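When a Parent Company Cuts a Regional Office: The Drovthorpe Closure at Plitum
Project report, Business and Labor module, second year

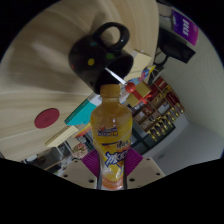 1. Introduction

This report looks at how a mid-sized online delivery company, Plitum, closed its regional office in Drovthorpe. Plitum sells grocery and meal subscriptions through an app. It was started in Kistholm and was bought by the Minami group, which owns several consumer technology businesses. Two years after the purchase, Minami told investors it would reduce costs in all of its delivery brands. The Drovthorpe office was the first to go.

I chose this case for two reasons. The closure was small enough to follow from start to finish, and a good part of it was covered in the local business press. I also live in the area and was able to speak to people who had worked there. They asked to stay anonymous, so they are referred to by department only.

The question I set out to answer was: how much of the closure was decided in Drovthorpe, and how much was decided before anyone in Drovthorpe knew about it?

2. Background

Plitum employed 3000 people across all its locations at the time of the announcement. Most of these were warehouse and delivery staff. The Drovthorpe office had 78 employees, in three departments: customer support, merchant sales and local marketing. It had no warehouse of its own. Orders in the region were packed in Kistholm and sent by truck each morning.

The sales team signed up local bakeries, butchers and small food producers. Customer support handled calls and chat for the whole eastern half of the company's market. Marketing was the smallest department and mostly ran discount campaigns.

Discounts matter in this case. Before the purchase by Minami, a new customer in Drovthorpe could get three boxes at half price. Many people took the offer and canceled after the third box. A former marketing employee told me the team knew this and reported it monthly, but the target they were given was new sign-ups, so the offer stayed. After the purchase the target was changed to active customers at six months. The region's numbers looked much worse under the new measure, although the customers were behaving the same way as before.

3. Method

I used three kinds of sources:

Press coverage, mainly the regional business pages and one trade newsletter.
Public company documents, including Minami's investor presentation and the notice filed with the labor office.
Conversations with five former employees, two from support, two from sales and one from marketing.

The conversations lasted between twenty minutes and an hour. I took notes and did not record. I wrote to Plitum's press office and received a short reply saying that the company does not comment on past restructuring. Minami did not reply.

4. What happened

Staff were told about the closure on 12th March, a Saturday. They received an email in the morning asking them to join a video call at noon. Not everyone saw it. Both of the support employees I spoke to were on shift, and one of them heard the news from a customer who had read it online and wanted to know if her subscription would continue.

The call was short. Managers said that the office would close in July, that consultation would begin the following week, and that some support roles would be offered in Kistholm. The same day, Minami published a statement saying it would cut 1000 jobs across the group. The statement did not mention Drovthorpe by name.

Consultation followed the legal steps. Staff elected representatives, who met with the company every week. The representatives asked for three things: better severance, a later closing date for support, and the option to work from home. The company agreed to raise severance slightly for people with long service. It refused to move the date. Remote work was discussed in two meetings and then dropped. The former employees gave me different explanations for this. Sales staff believed the company never meant to allow it. One of the support staff thought it failed over the cost of equipment and software licenses.

Few people took the offer to move to Kistholm. The distance is too great for a daily commute, rents are higher there, and the offer did not include moving costs.

5. Effects on local suppliers

This part was harder to research. The food producers who sold through Plitum were not employees and had no role in the consultation. Their contracts could be ended with thirty days' notice, and most were. A former sales employee said she made these calls herself during her last weeks and had no script for them.

For the larger bakeries Plitum was a side channel. For some of the small producers it was the main way to reach customers outside the town. I was not able to get sales figures from them, so I can't say how much income was lost. The trade newsletter reported that a few had joined a shared delivery service, but I found no later coverage of it.

6. Discussion

The timeline suggests that the main decision was made well before the announcement. The lease on the Drovthorpe office was not renewed the previous fall, and hiring in sales had already stopped. Neither fact was secret. Employees noticed both, but managers told them the company was looking for a better building.

The consultation changed the terms for some individuals. It did not change the date, the number of jobs or the choice of office. Under the law it did not have to. The company must consult, and it must give reasons if it turns a proposal down, which it did in writing each time.

The change in how customers were counted also deserves attention. The investor presentation lists Drovthorpe among its "low retention regions." A reader of that document would not know that the office had spent years working toward a different target.

7. Limitations

Five interviews is a small number, and people who agree to talk about losing a job may have stronger opinions than those who don't. I had no access to anyone in management. The figures for the office and the company come from the labor office notice and were not checked against a second source. My section on suppliers relies heavily on one person.

8. Further work

A follow-up could compare Drovthorpe with the other Minami offices that closed later, especially any where remote work was allowed. It would also be useful to find out how many former support staff were still out of work a year on.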